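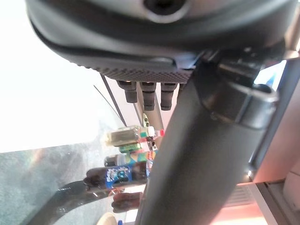 Kinesthetic teaching

Kinesthetic teaching is a method of robot programming in which an operator moves the arm by hand while its joint positions are recorded. In teleoperation, the related method, the arm follows a remote controller. A wrist camera may record the gripper and nearby objects – small household packages on a glass tabletop, for instance.

Datasets

The Zorkutis collection holds 2,186 demonstrations of 8 tasks, sampled at 50 Hz. Jurnum, a later set, contains teleoperated recordings only.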